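3.2 What ends up on the table

I should say straight away that I came to this part of the study with a bias. I grew up in a house where the fork went on the left and that was that, so when we began looking at how the households in Postthorpe set a place for one, I expected to see my mother's table over and over again (with different plates, obviously). We had up to 16 place settings from each home, and I was wrong by about the second one!

What people did agree on was the middle. The plate goes down first, the bowl goes on the plate, and everything else sort of gathers round. We call this the anchor pair, after Nieto, the pilot study where we first noticed it. Cutlery is a much looser business. In Figure 5 the bowl sits neatly inside the rim of the plate, while the fork and the spoon lie on opposite diagonals, one up and to the left of the plate and the other at its lower left. 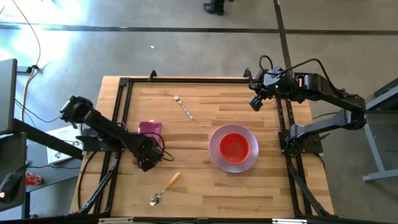
Figure 5. A place setting on a butcher-block table: red bowl on a pinkish lavender plate, with fork, spoon and a crumpled purple-magenta item to the left.

I'd have called that table half laid. Plenty of our readers in the Tresomska survey would not, and they told us so at some length in the comments box. For them a place is laid once the things you need are within reach, and straightening the fork is a job for when guests come (one person wrote "January only", which I take to mean New Year).

Soft things gave us the most trouble in coding. A napkin, a pouch and a folded cloth can look very much alike once crumpled, so we put them all under "soft item" and left it there. Section 3.3 goes back to the bowls.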